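Wanted: people to sit at our robot and sew badly
Trarano Surgical Training Centre, Grilludbridge
Call for open day participants – all welcome, steady hands optional

We're holding an open day on 12/05/2018 and we need people to come and have a go. Not doctors. Doctors already get a turn, and they hog it.

The short version: you sit at a console, put your fingers in two little loops, look into a viewer and drive a pair of surgical instruments on the other side of the room. Then you try to put a stitch in a piece of practice tissue. Then you have a cup of tea and a biscuit and reconsider every time you have ever grumbled about a scar.

The job on the day is interrupted suturing, meaning each stitch is tied and cut on its own before the next one goes in. The needle is curved. One instrument holds it, the other one takes it, and in between there's a handover that looks like nothing at all when someone good does it.

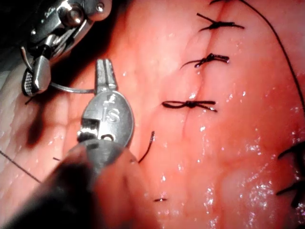

Marion Cowie, who runs our teaching program, has been doing that handover for so long that she chats through it. She'll give the demonstration at the start of each session and will be asking for requests. Please don't ask her to sign her name. She's done it before, and it took up half the morning.

What you'd be doing

Each participant gets 20 minutes at the console. It's less than you'll want and more than your neck will want. The session goes like this:

Watch Marion put in a stitch and decide it looks easy.
Sit down, adjust the chair, adjust the headrest, adjust the chair again.
Move some rubber rings from one peg to another until the instruments start to feel like they belong to you.
Pick up the needle.
Pick up the needle again.
Put a stitch in, tie it, and have it looked over by Kaan Kozan, who is kind about knots but won't lie to you.

A screen on the wall shows the work close up, so anyone you bring along can follow every move. The thread is the part that catches most people out. It's dark, it's thin, and it wanders off across the tissue in whatever direction it fancies while you're busy with the other end. Four tidy stitches in a row along a closed cut is a very respectable thing to aim for. One is a perfectly good thing to get.
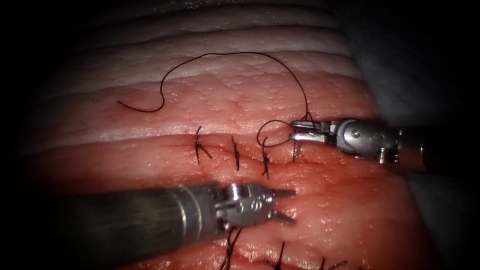 Who we're after

Anyone 16 or over who can sit still for the length of a console turn. We'd especially like to hear from people who work with their hands – quilters, fly-tyers, sail menders, cake decorators, the bloke who fixes watches near the station. We had a lacemaker through in January who picked up the basics faster than most of our registrars, and we've been insufferable about it ever since.

We'd also like a few people who are certain they'll be hopeless. The teaching team wants to know whether the instructions make sense to someone who has never held a needle of any kind, and the only way to find out is to read them to that person and watch their face.

You don't need good eyesight without glasses. Bring the glasses. You don't need to be good at video games either, although teenagers will tell you otherwise.

What you'll get

A turn at the console, lunch, and a $20 grocery voucher for filling in the form at the end. The form is two pages. The second page asks what annoyed you and has more space than the first.

You won't get a certificate. We tried that one year and somebody listed it on a resume under "surgical experience".

What to know before you apply

Some people go a bit quiet at the first close look at the work. It's pink, it's shiny and it's large on the wall. If you think you might be one of those people, come anyway and sit near the door. You can swap to the peg board at any time and no one will make a thing of it.

The needle has its own opinions too. Gripped too near either end it will swivel, and you'll spend your turn chasing it. Marion teaches a hold partway along the curve, with the tip showing where you're headed, and she'll say it to you as many times as you need. Most of us needed it a lot. Go in at the edge of the tissue, follow the curve round, and don't push straight. Pushing straight is what everybody does.
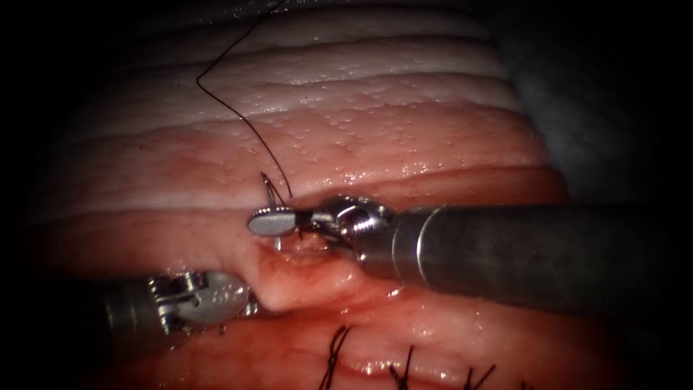 Does the robot do any of the stitching by itself?
None of it. The instruments go where your hands go, only smaller and with less wobble, so the credit is yours and so is the knot.

What if I break something?
You'd have to work at it. Kaan has a hand on the stop button and a long record of using it early.

How do I get there?
The Tekin building, level two, behind the Bodden car park in Grilludbridge. The 734 bus stops out the front. The car park is free on open day if you tell the person at the boom gate you're there for the sewing.

How to put your name down

Ring the centre or drop a note at the front desk with your name, a phone number, whether you're right- or left-handed, and a sentence or two on what you do with your hands most days. "Not much" is an acceptable answer. We have 100 console turns to hand out and will draw names if we get more than that. Those who miss out can still come for the demonstration, the peg board and the biscuits.

Please mention any food allergies. Lunch is sandwiches.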